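Section 4: Setting up and recording in the home room

This section is for members of the Wodville Robotics Club working on the Najjar project. Read Section 3 (charging and checking the grippers) before you start. You need two people for every session, one to operate and one to look after the laptop and the log.

4.1 Before you pick up the grippers

1. Sign the room sheet and write down the task you have been given. The tasks for July are all vanity tasks: open and close the drawer, open and close a door, move a small item on the countertop.

2. Walk the floor between your starting spot and the furniture. Move any cord you could catch with a foot. If a cord has to stay, tell your partner where it is.

3. Check the marker cubes. The printed faces must be clean and flat. If a corner has lifted, press it down. If it won't stay down, swap the cube for a spare from the Flarnemar case and note the swap in the log.

4. Turn on both grippers and wait for the green light on each cube.

5. Put on the head camera and tighten the strap until it does not slip when you look at your shoes.

CAUTION: Gripper cables hang lower than you expect when you sit or bend. Keep them outside your knees. Do not wrap them around your wrist.

4.2 Checking the view

6. Sit or stand at your starting spot with both grippers held out in front of you, tips pointing away. Your partner opens Brendance on the laptop and looks at the head view first.

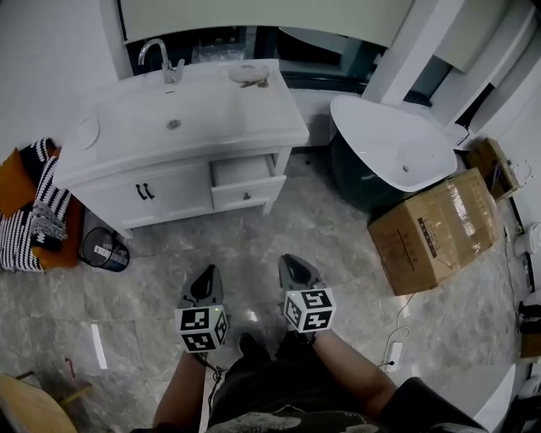 7. Both cubes must stay in the head view while your arms are in the working position. If one drops out, lower your chin a little or bring your elbows in. Do not fix it by holding the grippers up high. Your arms will be tired after a few takes and the cubes will drift out again.

8. Open and close each gripper four times, slowly. Your partner watches the finger reading, which should go from 0 to 80 and back. A reading that stops short usually means grit in the slide. See 3.6.

Note: Do the finger check again after any break, even a short one. Kimie Iwasaki lost most of an afternoon's takes by skipping it.

4.3 Mapping the room

9. Choose one gripper to map with. Left or right makes no difference, but write down which one.

10. Start the mapping clip in Brendance. Hold the gripper at chest height and turn slowly on the spot, then walk the length of the room and back. Keep the fingers open.
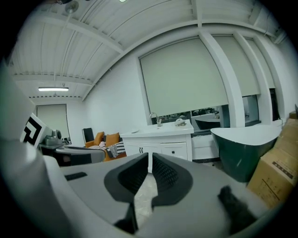
11. Move at a steady walk. Fast turns blur the picture and the software loses its place. Large areas of plain wall or blind are hard for it too, so tilt down a little and keep furniture in view as you pass them.

12. Stop the clip and wait for the point count. Anything over 2,000 is good enough. If you get less, delete the clip and repeat from step 10.

CAUTION: If anyone shifts furniture after the map is made, the map is no good. Make a new one.

4.4 Recording takes

13. Start the take, hold still for a slow count of three, then do the task at normal speed.

14. Finish with both grippers back in the starting position. Hold still again, then say "stop" so your partner can end the take.

15. If you drop something or bump the furniture, keep going and finish the task. Mark the take B in the log. Fares Rawashdeh sorts the B takes later, and many can still be used.

16. Swap roles when your arms get heavy. The target for each task is 300 takes across the whole club, so there is no need to do them all in one go.

4.5 Packing up

17. Copy the takes to the club drive before you turn off the grippers. Wait for the copy check to finish.

18. Wipe the finger pads with a dry cloth. No cleaning spray, as it makes the rubber slippery.

19. Put the grippers on charge and leave the log open at your last entry. Questions about the log go to Nadine Harb. Faults with the grippers go to Rami Hamdan.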